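Nuvum Produce Display Cabinet, Long Run
Item 929

Floor-standing wooden cabinet for loose vegetables, with open shallow bins on top and a slotted light wood front below. Made in the Futcombe workshop to the drawings of Ottó Nyitrai. Supplied assembled in two sections, bolted through the end panels on site.

Length, assembled: 2000 mm per section
Finish: clear matte, water-based
Bin rims: flush, sanded edge
Lead time: 6 weeks

Bins lift out for cleaning. Wipe with a damp cloth and dry before refilling. Do not hose down.

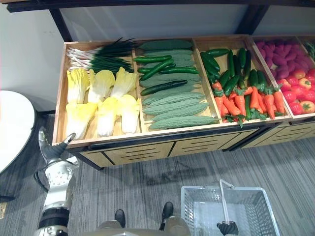
Artificial vegetables are sold separately under the Plulla range: napa cabbage halves, green onions, bitter melons, cucumbers, carrots with tops, purple sweet potatoes and tomatoes. Order by the bin or by the piece. Colors may vary slightly between batches.

The cabinet can stand on carpet or hard floor. Level both sections before tightening the bolts. Overhead frames and lighting are not included.

Replacement bins: quote the item number and the bin position, counted from the left.

Trade orders: Annunziata Zanetti, Futcombe office
Prices valid until the July list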